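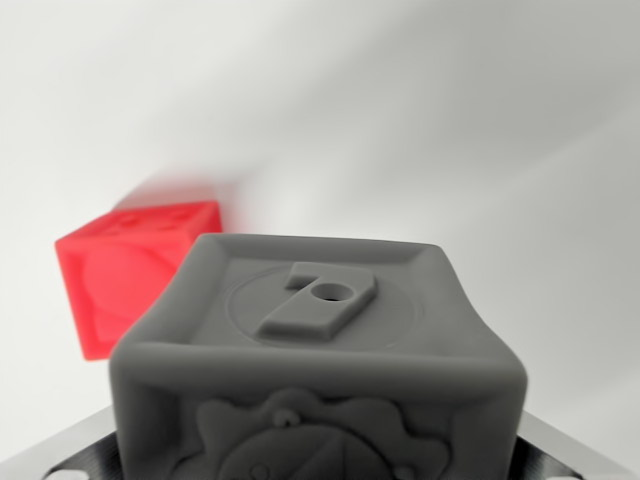 What is a cube?

A cube is a solid shape with six flat faces. Every face is a square, and all the squares are the same size. Boxes, building blocks and many of the dice used in board games are cubes, or very nearly so. A block may have rounded corners and a number on its top face, and people will still call it a cube in everyday speech. In mathematics the rules are stricter, and the corners must be sharp.

This page is part of the Shapes and Solids pages from the Graltlow Museum of Measuring. It is written for readers aged seven to eleven.

Faces, edges and corners

Three words are useful when talking about solid shapes.

A face is a flat side. A cube has six.

An edge is the line where two faces meet. A cube has twelve.

A corner is a point where edges meet. The mathematical word for a corner is a vertex, and when there are several they are called vertices. A cube has eight vertices, and three edges meet at each one.

Place a cube on a table and look at it from different places. However you turn your head, you will never see more than three faces at once without the help of a mirror.

Flat shapes and solid shapes

A square drawn on paper is a flat shape. It has length and width. A cube has length, width and height, and for this reason it is called a three-dimensional shape. The short way of writing this is 3D.

A cube belongs to a larger family of shapes called cuboids. A cereal packet is a cuboid, and so is a brick. Their faces are rectangles, and the rectangles may be of different sizes. Every cube is a cuboid, but most cuboids are not cubes.

Unfolding a cube

If a cardboard cube is cut along some of its edges, it can be opened out flat in a single piece. The flat piece is called a net. The best-known net looks like a cross, with four squares in a row and one on either side. There are eleven different nets of a cube altogether. Six squares joined in one long row do not make a net – the strip wraps round and leaves two sides open.

How much card does a cube need?

The amount of card needed to cover a solid shape is called its surface area. To find the surface area of a cube, work out the area of one face and multiply by six.

Suppose each edge is 2 cm long. One face has an area of 2 × 2 = 4 square centimetres. The whole cube has a surface area of 6 × 4 = 24 square centimetres.

How much space is inside?

The space a solid takes up is called its volume. To find the volume of a cube, multiply the length of an edge by itself, and then by itself again. For a cube with edges of 2 cm, the volume is 2 × 2 × 2 = 8 cubic centimetres.

Something to try at home

You will need thin card, a ruler, a pencil, scissors and glue. Ask an adult before using the scissors.

1. Draw the cross-shaped net, making every square 5 cm wide.
2. Add a narrow flap to every second edge around the outside.
3. Cut around the outside of the net and the flaps.
4. Fold along each line, pressing the fold against the ruler.
5. Glue the flaps and hold them until they stick.

A larger net is printed on the Shapes Poster, which schools may borrow from the museum's Drurnness branch. The poster is suitable for a class of up to 30 pupils.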